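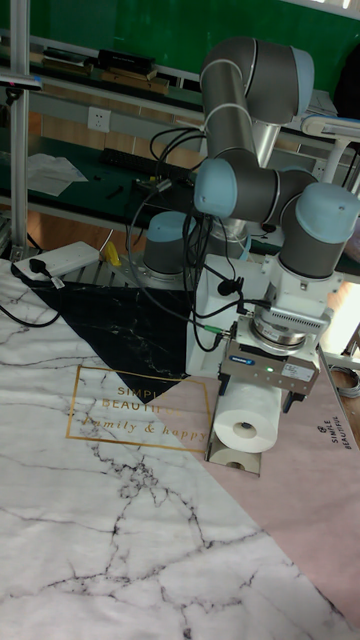 Marble pattern mat, laid on a tabletop

Wilero Table Mats - cut to size

I started selling these because I ruined my own table. It was a lovely old thing from my gran, and I put a hot casserole dish straight down on it one December and left a white ring you could see from the hall. So now I cover everything!

The Wilero mats come off the roll and I cut them myself, so you can have pretty much any length you like up to 161 cm. The roll is 73 cm wide and I can trim it narrower if you ask. They're 2 mm thick, enough to lie flat without curling up at the corners once they've had a night to settle (put a few heavy books on the ends if you're impatient like me).

Patterns in stock are marble, plain oat, slate and a small blue check. Marble sells fastest by a long way. I've got it on my sewing table, and crumbs and bits of thread hardly show on it, which may or may not be a good thing. The oat is nicer in a dark room, I think. Slate shows flour, so bakers be warned.

Cleaning is a damp cloth and a drop of washing-up liquid. Please don't use bleach or the scratchy side of the sponge. And do still use a trivet for pans - the mat is fine with a mug of tea but it will mark under anything straight off the hob.

Mats are £22 each whatever the length, trimming included. Measure your table twice, then send me the numbers in centimetres with your order. I can't take back a mat that's been cut, but I'm happy to post a little sample of any pattern first.

Round tables: send me the diameter and I'll pass it to Szymon, who has a much steadier hand with curves than I do. Allow a few extra days for those.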